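How I follow a House committee hearing without losing my whole morning

First, find the committee's own calendar page and look for the notice – it lists the room, the start time and the witnesses. Next, download the written testimony. One I read in December ran 70 pages, so I just read the opening summaries! Then start the webcast and skip to member questions (that's where the good stuff is). Jot down times as you go, so you can find a quote again later.

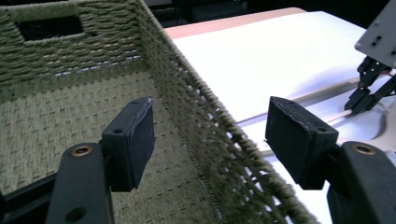
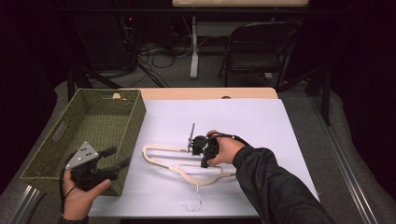 The olive-green woven basket, in both photos. Photos: Skye Forsyth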